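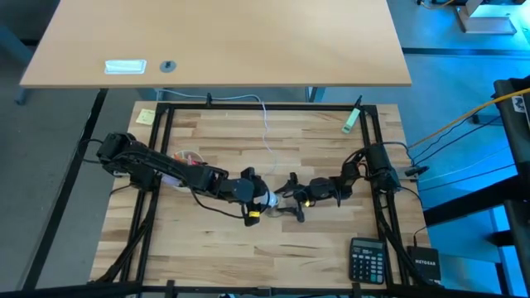 Support Ticket 531: Shutter panel will not close fully

Product: Kolum interior shutter, full height, painted
Site: Stolstead, ground floor, bay window
Raised by: Narendra Nautiyal
Opened: 11/14/24
Status: Awaiting customer confirmation

Reported fault
The customer advises that the left-hand panel of the bay stops short of its neighbour and springs back when released. The louvres turn freely. The shutters were fitted in June and the fault was first noticed after the heating had been switched on for the season.

Initial advice
The customer was asked to check the hinge pins for paint build-up, to confirm that the magnet catch was secure, and to measure the gap at the top and bottom of the panel. The customer replied that the pins were clean and the catch firm. The gap measured 7 mm at the top and 2 mm at the bottom.

Assessment
The difference between the two measurements indicates that the panel has dropped on its hinge side. Swelling of the timber was considered and ruled out, as the panel width matches the order sheet.

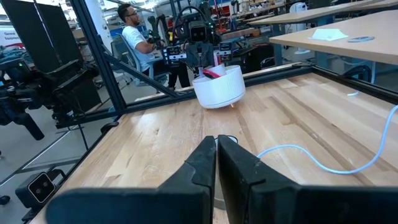

The upper hinge should therefore be adjusted before any part is replaced. The customer has been instructed to support the panel from beneath, slacken the screws on the frame leaf, lift the panel until the gap is even, and retighten. The panel should not be planed or sanded, as this will affect the finish guarantee.

Parts
Should the screws fail to grip, a longer set will be sent from the Nikport store under part number 136. The Brophy hinge supplied with earlier orders does not fit this frame and must not be substituted.

Next action
The customer is to report the new measurements by reply to this ticket. If the gap remains uneven, a fitter's visit will be arranged.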